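Table Linens: Washing, Pressing and Storing Woven Tablecloths

Household Notes > Textiles > Table linens

Woven tablecloths fail in three places: along the fold lines, at the hem, and wherever a stain was treated with the wrong water temperature. The notes below apply to plain-weave cotton, linen and cotton-linen blends in pale colors. Polyester cloths tolerate more careless handling but hold grease, and are covered at the end.

Before the first wash

Measure the cloth flat, both directions, and write the figures down. Unwashed linen can lose several percent of its length in the first wash, and most of the loss happens along the warp. A cloth bought with only a short drop at the table edge may end up too short. If the label says preshrunk, measure anyway.

Check the hem at the corners. Mitered corners with loose stitching should be resewn before washing. A hem that opens in the machine will fray back past the stitch line.

Removing stains

Work from the back of the cloth so that the stain is pushed out the way it came in. Blot first. Rubbing raises the fibers and leaves a dull patch that shows after pressing even when the color is gone.

Coffee and tea: cold water from the back, then a small amount of liquid detergent. Leave 14 minutes. Rinse and check against a window before the cloth goes anywhere near heat.

Red wine: blot, flush with cold water, then an oxygen bleach soak mixed to the strength on the package. Salt does very little once the wine has reached the inside of the yarn.

Butter and oil: dish soap applied dry, worked in with a fingertip, then warm water. Cold water sets nothing here but moves nothing either.

Candle wax: chill, lift off the bulk with a dull knife, then press between two sheets of plain paper with a warm iron. Change the paper when it turns clear. Colored wax leaves dye, which needs a second treatment with rubbing alcohol. Test the hem first.

Egg and milk: cold water only until the stain is out. Hot water cooks the protein into the weave.

Spills on a cloth that is already on the table should be blotted with something that will not give up its own dye. New yellow, red and blue cleaning cloths all bleed to some degree. Wash them twice by themselves before they are used on pale fabric. 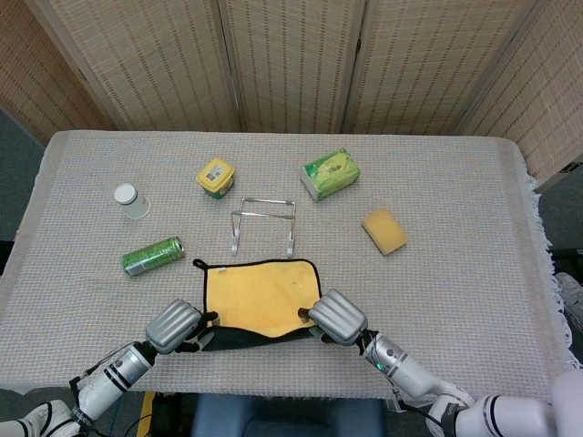
Pale beige, finely woven cloth on a rectangular table. A yellow cloth should pass a dye test before it is used damp on a color this light.

To test a cleaning cloth, wet one corner with warm water, fold it inside a white paper towel and put a heavy book on top for an hour. Any tint on the towel means the cloth goes back in the wash.

Washing

Use a full tub of water and a half load. Crowded linen creases hard, and the creases wear through first. Warm water suits most everyday soil. Skip fabric softener, which coats the yarn and cuts absorbency. Chlorine bleach yellows some finishes and weakens linen over time – oxygen bleach is the safer choice for anything older.

In hard water areas the rinse matters more than the wash. Gray, stiff cloths usually contain detergent that never left. Run a second rinse, with half a cup of white vinegar if the first rinse water feels slick. Do not combine vinegar with any bleach.

Drying and pressing

Take the cloth out of the dryer while it is still damp, or line dry it by the long edge with the hem folded over the line by a hand's width. Pull the corners square before it dries. A cloth that dries crooked will not press straight.

Press linen damp, wrong side first, with a hot iron. Finish the right side only if a slight sheen is wanted. For a large cloth, set a second table next to the board so that the finished part does not drag on the floor. The padded cover made by Drasteck fits most dining tables and allows the whole cloth to be pressed flat. Two old cotton blankets under a sheet do the same job.

Storing

Rolling is better than folding. Use a cardboard tube covered in acid-free tissue or washed muslin. If the cloth has to be folded, fold in thirds and shift the fold lines every time it is put away. Store it clean and unstarched. Starch attracts silverfish and turns brittle along the creases.

Plastic bags trap damp. A cotton pillowcase is enough. Cloths put away in October for the holidays should be opened and aired first, as old sugar stains that were invisible in the fall turn brown in storage.

Polyester and blends

Wash warm, never hot, and take out of the dryer promptly. Pretreat grease every time. Press on low through a damp cloth. Too much heat glazes the surface, and the glaze is permanent.

Related pages: Napkins and runners – Removing rust marks – Choosing an ironing board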